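Home Reviews Garden Kitchen Letters About

May 19, 2024
By Meinir Prosser

The Havance potting tray, after a winter and most of a spring

I've wanted a proper potting tray for years, and in January my neighbour Gwion Jarman finally talked me into the Havance, which cost me £34 from Jenkins in town (they had one left, and I very nearly dropped it getting it to the car). It's a big plastic thing with high sides at the back and a low lip at the front, and you stand it on any old table and keep your compost where it belongs. I do love a simple idea!

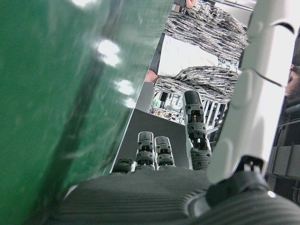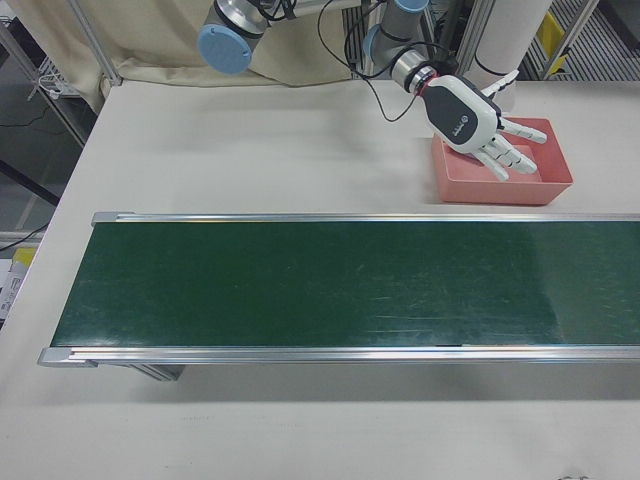
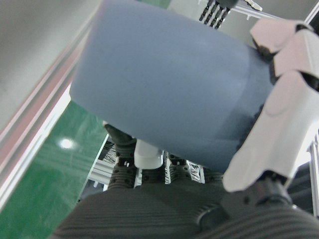
My own tray lives on the bench in the lean-to, where I've sown 134 leeks in it and potted on more tomatoes than we could ever eat. The size is lovely, with room for a full bag of compost and both elbows. It's deeper than I expected too; the salmon-pink tray on the white table, behind the green belt, is a shallow one with slightly sloped walls, and I'd have compost all over my slippers with that. The corners of the Havance are a bit of a nuisance to clean, mind, and I go round them with an old pastry brush.

The clip-on shelf I'm less fond of. It holds a dibber and a mug of tea, but it wobbles if you lean, so the tea now goes on the windowsill. Gwion says his is the same. I'd still give the tray eight out of 10, and I've asked Jenkins to put another by for my sister.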